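Come and argue about robot manners with me (paid!)

Hi, I'm Jiahui Liang and I look after the practice guide for bench robots at Gundodell, upstairs from the bakery in Demton. Our guide is 30 pages long and I wrote most of it at a time when we had one arm per bench. Now we've got pairs of them, and the rules haven't kept up. So I'm after people to help me fix it.

Who should put a hand up? Anyone who has worked beside a small arm, or taught on one, or had to tidy up after one. You don't need an engineering degree. Helge Strand, my co-editor, came to this from a commercial kitchen and he's the best I know at spotting a rule no one will follow on a busy day.

You'd come in for four Thursday evenings in March, 6 pm start. We'll read a chapter, watch an operator work through it at the bench, then pull it to bits. The big topics are who may reach into the enclosure and when, how cables get tied back, what's allowed to live on the table between runs, and how we write up a near miss without anybody feeling told off (my favourite chapter, and the one that's in the worst shape).

Pay is $300 for the full set, plus dinner. If you'd also like to do the final read-through at home, that brings it to $400. I'm sorry that we can't cover travel from outside Demton.

To apply, send me a few lines about a workplace rule you'd happily scrap and what you'd put in its place. No résumé, please! Mark it "Hulow guide" and leave it at the front desk or email it to the Gundodell office, and I'll write back to everyone myself.
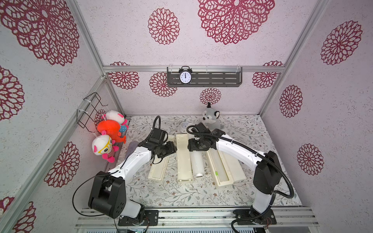
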